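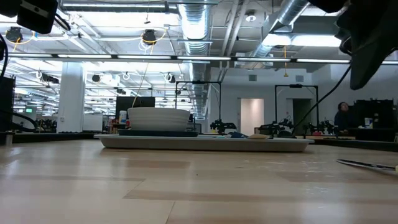 Soup at Stollengate: a long talk with the cook from the lunch room

I had meant to stay for an hour. The cook at the Stollengate lunch room had told me to come at 3, when the dishes are done and the floor is drying, and I thought we would have a quick chat about soup and I would be on the early bus home. It was dark when I left, with a jar of pickled beets in my coat pocket and a recipe written on the back of a flour invoice.

She has asked me to leave her name out. "Everybody who eats here knows it already," she told me, "and the ones who don't can come in and ask." She is 75 and still does most of the cooking herself, in a kitchen not much bigger than my own, on a stove she bought used from a hotel in Rillitz that was closing its dining room.

We started with February, the month she likes best. I told her I found that hard to believe. "Oh, but it's the real soup month," she said. "In the fall people come in for soup because they think they ought to, they've seen a pumpkin somewhere. In February they come in because they're cold clear through. You put barley in front of a person like that and they go quiet. I love that quiet."

Barley came up a great deal over the afternoon. Her grandmother grew up near Tretov, where it went into nearly everything, and the family version is thick enough that a spoon will lean in it without falling over. She toasts the grain dry in the pot first, then adds onions, then waits much longer than I would have the patience for. "If you think the onions are done, go fold some laundry," she said. "Then come back and see."

I asked about the way she lays a place, as it was one of the first things my sister mentioned when she told me to come here. It's plain enough, a cloth and a spoon and a bowl, but it's all set out before you sit down.

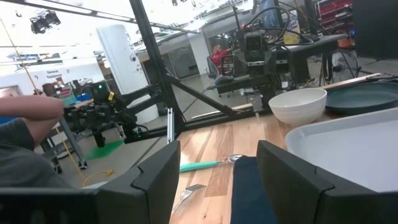 A spoon with a green handle, a fork, a white bowl and a navy cloth.

"My mother did that," the cook said. "We had hardly anything, and the table was always ready. You'd come in from school and there was your spot, waiting for you. I was grown before I understood what she was telling us with it." She got up then to move a pot that didn't need moving, and I looked at my notes for a while.

For a good many years she cooked somewhere quite different, in the staff canteen at Hayashi, the printing works across the river, where on a busy day they sent out 3,000 meals. I assumed she would be glad to be rid of it. She isn't, quite. She misses the noise and the jokes, and she says she learned more about salt there than anywhere. "In a big pot you can't fool yourself. You taste, you add, you stir with your whole back, you taste again. At home people shake the salt over it like they're feeding a goldfish!"

She also brought the habit of the tray with her. Guests collect their own lunch at the hatch and carry it over, which some of them grumble about in the first week – and then, she says, they begin carrying one for whoever is next to them in line, and that's how half the friendships in the place got going. A couple of regulars have since taken a vacation together, to the lakes beyond Rillitz, and sent her a postcard that hangs over the sink.

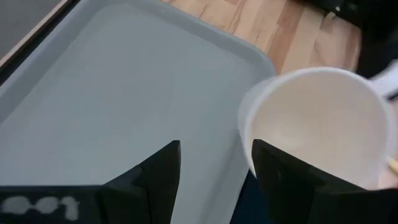 A gray tray with rounded corners.

We talked about bread (rye, a day old, sliced thick), about whether children really dislike cabbage (she thinks they dislike being watched while they eat it), and about the price of butter, on which she has views I can't print. I asked if she ever gets tired of it all. She took the question seriously and was slow to answer.

"My feet get tired," she said. "I sit down more than I did. I used to be ashamed of the stool and now I've got 2 of them, one by the stove and one by the sink, so I'm never far from a seat. But tired of soup? No. It's different every day because the vegetables are different and I'm different. Some mornings I'm cross and it comes out peppery. The regulars can tell. They'll say, who upset you?"

The recipe on the back of the invoice has no amounts on it, only the order in which things go in and, next to the onions, the word "wait" underlined hard enough to tear the paper. I've made it once so far. I took the pot off too early, and I'm going back next week to ask her about the barley.

The lunch room at Stollengate opens at noon and closes when the pot is empty.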